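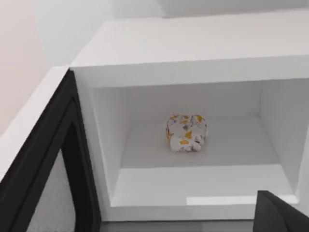 有位听众在散场后的留言簿上写，他在Nerkberg听了三个晚上的民歌，最让他记得住的是主办方上台致辞的时间，比第一支乐队的演出还长；他还问，既然叫“民间音乐周”，为什么老歌手都排在下午，晚上的主厅留给了插电的。

6月18日　文/本刊音乐组
最后更新：15:20

搜索　请输入关键词　搜索全站　

Nerkberg民间音乐周的主办公司Orkar本周公布了今年四月那一届的总结，并同时宣布明年继续办，继续放在原来的音乐厅，继续颁Lazarević奖。总结写得很漂亮，封面是一把手摇琴，里面“复兴”一词出现得相当频繁。至于复兴了什么，读完全文还是不太清楚。

总结里最醒目的数字是3811，单位是“人次”。Orkar在新闻稿标题里写的却是“3811名观众”。这两种说法差别不小。音乐周卖单场票，也卖通票，一位拿通票的观众如果下午听工作坊、傍晚听独唱、晚上进主厅，入场处要扫三次码。按人次算他是三个，按人头算他是一个。本刊向Orkar询问，到底有多少位不同的观众买过票，得到的答复是“统计口径与行业惯例一致”。哪个行业，哪条惯例，答复里没有写。

主厅有1000个座位。总结称闭幕夜“座无虚席”。本刊有同事当晚在场，二楼两侧的看台拉着幕布，没有开放。把一部分座位遮起来，再宣布剩下的坐满了，这种做法在演出业里并不稀奇，观众的观感也确实会好一些，台上的歌手面对一片黑布总比面对一片空椅子舒服。但总结里用的词是“全厅”。Orkar后来补充说，看台关闭出于声学上的考虑。去年同一个厅办弦乐四重奏，看台是开的。

票房之外，争议比较多的还是奖项。

Lazarević奖今年有40张专辑入围，由评审团先选，再由公众投票决定“年度民歌专辑”。公众票一共318张。也就是说，平均到每张入围专辑，连十票都不到，一支乐队的亲戚朋友如果来得齐一点，就足以左右结果。评审团的名单没有事先公布，颁奖之后也只给出了人数，没有给出姓名。Orkar的解释是，名单保密是为了避免评审受到游说。这个理由单独看可以成立，许多文学奖也这么办。问题在于，文学奖通常会在颁奖以后公开名单，让读者知道是谁做的决定，自己也好判断这个决定值不值得当真。音乐周没有公开的打算。

更让人皱眉的是厂牌。今年得奖的专辑由Geva发行，入围名单里Geva的唱片也比别家多。Geva同时是音乐周的主要赞助方，厂牌的标志印在节目单封底，也印在颁奖台背后的布景上。这里必须说清楚：没有证据表明有人打过招呼，得奖的那张专辑本身也是好的，人声录得很近，簧管的换气都听得见，第二面那首收割歌尤其耐听。可是好专辑值得一个让人不必起疑的奖。赞助商旗下的作品得了赞助商出钱的奖，评审又不露面，换了哪个行当，旁观的人都会多问一句。

Geva在回复中表示，公司“从未参与评审工作”，并称赞助合同中有相应条款。本刊请求查看该条款，Geva以商业保密为由婉拒。Orkar则说条款由Geva保管。于是这份据说能够证明一切的文件，目前没有外人看过。

投票的办法也有可商量之处。要投票，得先在音乐周的网站上注册，注册时默认勾选接收Orkar其他演出的推广邮件，取消要到第二页去找。有几位乐迷告诉本刊，他们走到这一步就关掉了页面。另有一位说自己投完之后没有收到任何确认，不知道那一票算没算进去。总结把公众投票称为“乐迷深度参与的里程碑”，对票数本身倒只用了一行小字，排在附录里。

再说节目安排。开头那位听众的抱怨，在留言簿里并不孤单。今年下午场设在音乐厅旁边的排练室，请的多是年纪较大的歌手，唱的是没有伴奏的叙事长歌，一首能唱很久，中间不鼓掌。排练室隔音一般，隔壁在调音，低音鼓一下一下地传过来。有位老歌手唱到一半停下，等鼓声过去，再从上一段的末句接起，屋里的人都没出声。那大概是整个音乐周最像民间音乐的时刻，总结里没有提。

晚上的主厅则是另一种景象。几支乐队都带了合成器和大型灯光，其中两支的成员在采访里说过，自己平时并不把作品归到民歌一类，是主办方来邀请，才在曲目里加了传统曲调。这本身没什么可指责的。民歌从来就在变，乐器换过，语言也换过，十九世纪的搜集者也曾经嫌手风琴太新。可是主办方如果认为这就是方向，不妨大方承认，把名字改得宽一些。眼下的做法是用老歌手的照片做海报，用新乐队的名气卖夜场票，两边的好处都想占，费用却有厚薄。据本刊了解，下午场的演出者拿到的是车马费和一顿晚饭，夜场的乐队签的是正式演出合同。Orkar对具体金额不予置评，只说“所有艺术家都得到了公平对待”。

总结还宣布了一项新计划，准备从明年起录下全部下午场的演唱，建立一个可供公众收听的声音档案。听起来是好事，也是许多人呼吁过的事。不过计划书只有一页，没有预算，没有负责保存的机构，也没有说明录音的权利归谁。最后这一点很要紧。传统歌曲的词曲大多没有署名作者，可是每一次演唱都有演唱者，录音一旦做成，权利落到谁手里，决定了若干年以后谁能拿它出唱片。过去在别的地方，有过歌手对着录音机唱了一下午，多年后在商店里买到自己声音的例子，分文未得，封套上连名字也拼错了。

本刊就此询问Orkar，档案会不会交由Geva发行。答复是“现阶段讨论商业用途为时过早”。追问歌手在录音前是否会签书面协议，答复是“正在研究”。再问研究由谁来做，没有收到答复。

两位在下午场演唱过的歌手愿意谈谈看法，但不希望公开姓名。其中一位对录音并不反感，她说自己那一带会唱这些歌的人越来越少，录下来总比没有好，只要将来村里的孩子不用花钱就能听。另一位态度硬一些，说没有见到写明白的纸，他不会再对着话筒张嘴。他还提到，今年已经有人在下午场架了话筒，开唱前没有跟他打过招呼，唱完以后才有工作人员过来，说是“内部资料”。Orkar承认今年做过“技术测试性质的录音”，称相关文件不会外传。文件存在哪里，什么时候删除，会不会删除，都没有说明。

城市方面的态度也值得留意。Nerkberg给音乐周提供了场地减免，理由是活动“带动旅游并保护传统”。带动旅游这一条，总结引用的是一份由Orkar自己委托的问卷，受访者在主厅门口随机选取，回答“是否会再来Nerkberg”的，多数选了“会”。刚听完一场音乐会、还拿着赠送饮料券的人，大概很难在门口对着举板子的工作人员说不会。问卷没有问受访者住在哪里，所以也没法知道他们里头有多少原本就是本城居民，根本谈不上“再来”。附近几家小旅馆对本刊说，四月那几天的生意和平时差不多，有一家倒是记得住进来一支乐队，凌晨还在走廊里练和声，别的客人投诉了，老板自己听着觉得还行。

保护传统这一条更难衡量。如果标准是让年轻人接触老歌，那么工作坊办得不错，报名的学生坐满了屋子，带课的歌手也有耐心，一句一句教，教到气口对了才往下走。可惜工作坊只开了两个下午，明年的草案里又缩成一个，腾出来的时间给了“品牌体验区”。草案对体验区的描述很长，包括一面可以拍照的墙。

总的说来，音乐周并非一无可取。主厅的音响比前年好得多，节目单终于印上了歌词，外语的几首还附了译文，译得也老实。排队入场的秩序也有改善。有些歌手要不是借着这个机会，恐怕很难站到这么多人面前。正因为如此，主办方面对几个并不刁钻的问题时，那种含糊才显得多余。观众到底有多少位，评审是谁，赞助合同怎么写，录音归谁，这几件事都可以用一页纸答完，而总结用了厚厚一本，一件也没有答。

Orkar表示，明年的入围规则将在秋天公布，届时会“进一步提升透明度”。去年的总结里也有这句话，措辞相同，连所在的页码都没变。公司方面称，公众投票明年会改版，注册流程将简化，推广邮件一项是否仍为默认勾选，还没有决定。

明年音乐周的通票已经开始预售，阵容尚未公布，票价比今年高。预售页面注明，购票后不予退款，主办方保留更改节目的权利。下午场仍凭通票免费入场，座位先到先得，排练室隔壁当天是否安排调音，页面上没有写。

本刊已将上述问题再次以书面形式发给Orkar和Geva，如有回复将在本页补充。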